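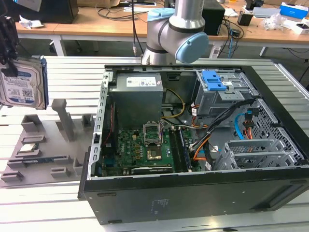 What People Remember About Gideon (and What They Leave Out)

Project report, Introduction to the Historical Books
Tzu-hsuan Kao
Ternard College

1. Where the question came from

Gideon gets three chapters in Judges, 6 through 8, and most of us were raised on one and a half of them. I was eleven when I played a jar in the Sondaldale Community Church children's pageant. My part was to be broken. The pageant ended with the Midianites running into the parking lot and everyone having juice, and I assumed for years that the Bible ended the story there too, minus the juice.

It keeps going. In chapter 8 Gideon threatens the officials of Succoth for refusing his troops bread, comes back and punishes them with thorns and briers, tears down the tower at Penuel and kills the men of the city. He tells his oldest son to execute two captive kings, and the boy is too scared to draw his sword. Then he collects gold earrings from the spoil, makes an ephod, and "all Israel" ends up worshiping it. None of this was in the pageant.

My question was whether other churchgoers had the same gap, and whether the gap says anything about how we read the rest of the story.

2. What I did

I asked adults at two congregations, Sondaldale and Usilia Road, to tell me the story of Gideon from memory. They had no Bible in front of them and as much time as they liked. The only prompt was "Tell me what happens with Gideon, from the start to wherever you think it ends." I wrote down what they said and compared it with a list of episodes I had made from the text.

My advisor, Dr. Policarpio, suggested I do this after the service and not before it. This was good advice for attendance and bad advice for hearing anyone, as both churches serve coffee in the same room as the piano.

I ended up with 46 retellings I could use. A few more had to be set aside, including one very good one that turned out on inspection to be about Samson.

3. What they remembered

The 300 men were the clear winner. Nearly everyone had the number right, and several people had the number and nothing else. The drinking test at the water came with it, usually in some detail, along with an explanation of why the men who lapped were the better soldiers. They were alert, they were watching for the enemy, they kept one hand on their weapons. Judges 7 gives no such reason. The text simply has God sort them by how they drink, and the stated point of shrinking the army is that Israel should not be able to claim the victory for itself. If the 300 were picked for being elite, that point gets weaker. I had believed the alertness explanation myself until I looked it up in order to quote it.

The fleece came up in 19 retellings, which was lower than I expected for something that has become a figure of speech. People who mentioned it tended to treat it as a method. You ask for a sign, you get the sign, you act. Only a few remembered that Gideon had already been told the answer before he put the fleece out, or that he asks God not to be angry with him the second time, which suggests he knew how he sounded.

The opening scene did well with older members. Gideon is threshing wheat in a winepress to hide it from the Midianites, and the angel of the Lord addresses him as a mighty warrior. One man at Usilia Road told me this was the only joke in Judges. I don't agree (see Ehud, chapter 3), but I wrote it down.

4. What they left out

The ephod appeared in 5 retellings. Two of those people had recently been through Judges in a small group and apologized for having an unfair advantage.

Succoth and Penuel were close to unknown, even to people who could recite the battle cry. The son who couldn't draw his sword got one mention, from a woman who said she had always felt sorry for him and had never heard a sermon on him. I haven't either.

Gideon's refusal to be king, in 8:23, was remembered more often than anything else in the chapter. It is a fine line: "The Lord will rule over you." It is also followed directly by the request for everyone's earrings, and a little later we learn that he has a son named Abimelech, which can be read as "my father is king." Commentators disagree about how much weight to put on the name. I would put some.

5. Discussion

The easy reading of these results is that people prefer a hero. I think the stopping point has more to do with how the story reaches us. Children's lessons end at the torches and the trumpets, and a lot of adults seem to be working from the version they were given at the age when I was a jar.

The cost is that the Gideon who gets remembered is a timid man who became brave, full stop. In Judges the fear goes away and what replaces it is worse in places. The man who needed two rounds of wet and dry wool before he would move never asks God anything in chapter 8, at least not on the page. He just goes. I missed this completely until I laid the episodes side by side.

6. Problems with the project

Both congregations are Protestant, and they are four miles apart and share a softball team. Asking people where a story ends also makes them suspicious that it doesn't end there, and a few backed up and added things with a look at my face to see how they were doing. I tried to have no expression. I am told I did not succeed.

If I did this again I would ask Sunday school teachers separately, and I would ask about the piano in advance.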